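The Kettle study at our Cliltimham laboratory asks whether a policy trained on hand-held gripper recordings can learn to handle soft goods. The set now stands at 369 recordings, against a target of 2,000.

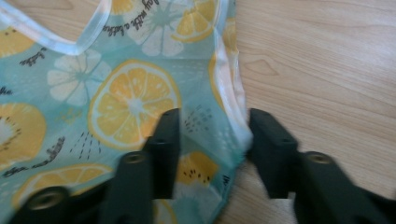
Gripper tips at the bound edge of the lemon-print cloth.

Each take is made with two grippers, one in each hand, and a marker plate on top of each gives its position.
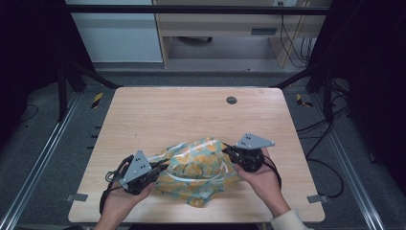
Both grippers at the table, with the printed item between them.

Tracey Garside proposed in November that we keep the fast takes — 12 had been set aside — and train on them as well.

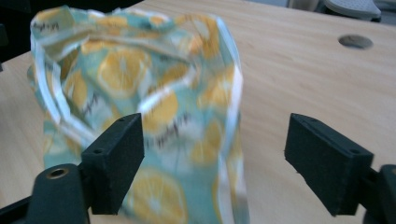 The Burnetti baseline, trained on slow takes alone, lost its hold more often at the first lift. 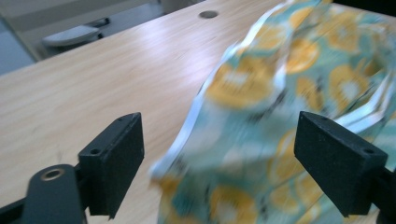
Speed remains the harder question. Where the print smears, as it does across the yellow circles, the white trim can still be followed as a line, and we now label that first. Jarkside will repeat the test with 2 further operators.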